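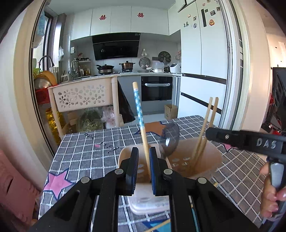

Fladell hire offer, hand-held gripper pairs – review meeting, January 31, 2019. Present: Védís Vigfúsdóttir (chair), Sudheer Fernandes (minutes). Apologies from the Grirketbridge office. Previous minutes taken as read. Offer is for matched pairs, one per hand, trigger handle, swappable pads, with charger and carry case. Price 615 a month per pair, 30 day minimum. Védís wants the utensil holder kept as first task for anyone new – chopsticks and a ladle standing in the one holder, fingers have to go either side of the holder. SF agrees. Good practice in judging finger width before closing.

1. Grip on thin items
SF went thru the pad options. Blue textured pads are the standard ones, smooth pads extra. Thin round things are what we care about, e.g. a single stick held upright between the two jaws, paper sleeve on the top part and bare wood lower down. Védís prefers standard pads for all of this. Smooth pads not needed for now, drop from quote. Spare set of the blue ones to be added. Fladell to confirm if spares are included or billed seperate.
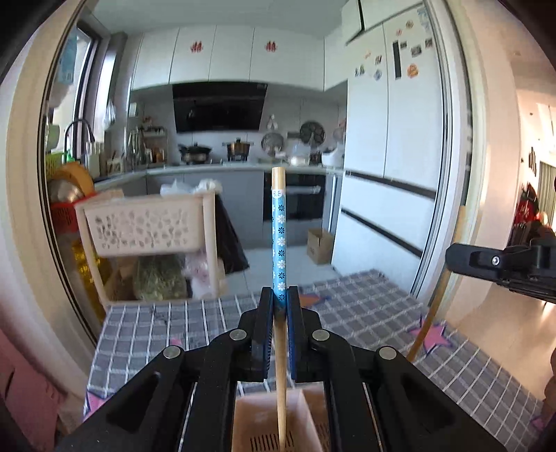
2. Training and support
Half day at Hjaltested included in hire, max two people per pair. Further half days 100 each. Phone support weekdays only. Védís not happy with that, most of our kitchen sessions are evenings and weekends. SF to ask for weekend cover, even email would do. Written guide is OK but the section on trigger pressure is too short. Himau sent theirs for comparision – clearer, but older hardware.

3. Flat items on cloth
Spoons discussed at length. Plan is pick up by the handle, bowl pointing away from the gripper, other hand free for the second tool. Printed tablecloth to stay, stars are handy for telling people where to put things down. Agreed 40 pickups per person before moving on to the two-handed tasks. Knives left out until Védís has read the safety sheet.

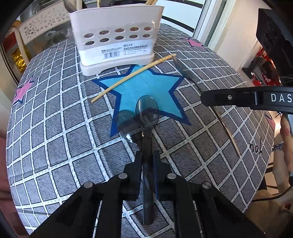
Can we swap a pair mid-hire if a trigger sticks?
Fladell will swap it at no charge, but we pay the return postage and the hire period keeps running.

4. Decision
Two pairs, one month, subject to answer on weekend cover. Longer hire looked at again in May.

Actions
SF – revised quote, spare pads, weekend cover
VV – safety sheet, reply to Himau
Both – dates for Hjaltested

AOB: none. Closed early, room needed.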